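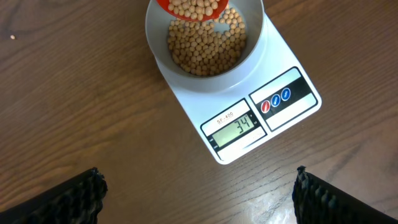 Fig. 1 - Balance de cuisine numérique avec un bol gris clair, sur une table en bois.

4. Préparer et envoyer un dossier de candidature

Cette section concerne les élèves qui utilisent Wurico pour demander une admission dans un établissement d'enseignement supérieur. Elle suppose que votre compte est déjà activé par votre lycée (voir section 3). Les parents avec un accès en lecture peuvent suivre les mêmes écrans, mais les boutons Modifier et Envoyer ne sont pas visibles pour eux.

Mise à jour du 08/10/2024, valable pour la campagne en cours.

4.1 Avant de commencer

Il est conseillé d'avoir auprès de vous les documents suivants :
- les bulletins des deux dernières années, au format PDF ;
- une pièce d'identité en cours de validité ;
- l'adresse électronique professionnelle de chaque enseignant à qui vous souhaitez demander une lettre ;
- un brouillon de votre texte personnel, même incomplet.

Note. Wurico enregistre votre travail à chaque changement de page, mais pas pendant la saisie. Si vous écrivez longtemps dans le même champ, appuyez sur Enregistrer de temps en temps.

4.2 Créer la liste des établissements

1. Dans le menu de gauche, ouvrez Mes vœux.
2. Appuyez sur Ajouter un établissement et tapez les premières lettres du nom. Par exemple, pour l'Institut Wernus, les lettres « wer » sont suffisantes.
3. Choisissez la formation dans la liste. Si un établissement possède plusieurs sites, comme le collège universitaire de Skellness, il faut choisir le site avant la formation.
4. Indiquez le type de candidature : ordinaire ou anticipée.
5. Répétez ces opérations pour chaque vœu. Le maximum est de 40 formations par élève.

L'ordre de la liste est seulement pour vous. Les établissements ne le voient pas et ne savent pas quels autres vœux vous avez faits.

Attention. Une candidature anticipée vous engage : en cas de réponse positive, les autres vœux sont fermés le jour même. Parlez-en avec votre famille et avec votre conseiller d'orientation avant de cocher cette case. Après l'envoi, le lycée lui-même ne peut plus la modifier.

4.3 Saisir le texte personnel

1. Ouvrez l'onglet Texte personnel.
2. Choisissez Texte commun, si le même texte doit partir partout, ou Texte par vœu.
3. Collez ou écrivez votre texte. La limite est de 2 000 caractères, espaces compris.
4. Appuyez sur Aperçu et relisez jusqu'au bout. Un texte trop long est coupé à la limite, et le compteur devient rouge.
5. Appuyez sur Valider le texte.

Note. Les caractères gras, les italiques et les tableaux disparaissent au moment du collage. Les retours à la ligne sont gardés. Pour les apostrophes et les guillemets copiés depuis un traitement de texte, vérifiez bien l'aperçu - certains sont remplacés par un point d'interrogation.

4.4 Demander les lettres de recommandation

Les lettres passent par le module Addo, qui s'ouvre dans une fenêtre séparée. Autorisez les fenêtres surgissantes pour Wurico si rien ne s'affiche.

1. Dans l'onglet Lettres, appuyez sur Nouvelle demande.
2. Entrez le nom et l'adresse de l'enseignant. Les adresses personnelles sont refusées.
3. Ajoutez un court message. Il est poli de demander d'abord de vive voix, puis d'envoyer la demande par le module.
4. Associez la lettre à un ou plusieurs vœux.
5. Appuyez sur Envoyer la demande. L'état passe de « À envoyer » à « En attente ».

Vous pouvez avoir au maximum 4 demandes ouvertes en même temps. Vous ne pouvez pas lire la lettre, seulement voir si elle est déposée. Pour un rappel à l'enseignant, utilisez le bouton en forme de cloche, disponible une fois par semaine.

4.5 Vérifier et envoyer

1. Ouvrez Récapitulatif. Les rubriques incomplètes sont marquées par un triangle orange.
2. Corrigez chaque rubrique marquée, puis revenez sur cette page.
3. Cochez la déclaration sur l'honneur.
4. Appuyez sur Envoyer le dossier et attendez le numéro de dépôt. Ne fermez pas la page avant.
5. Téléchargez l'accusé de réception et gardez-le jusqu'à la fin des réponses, en mars.

Si le message « Code 76 » apparaît, un fichier joint est protégé par un mot de passe. Enregistrez-le de nouveau sans protection et reprenez à l'étape 1. Le dossier n'est pas perdu.

Attention. L'heure limite est celle de l'établissement, et non celle de votre ordinateur. Elle est affichée sous chaque vœu, à côté du fuseau horaire.

Pour les demandes de bourse et l'exonération des frais de dossier, voir section 5.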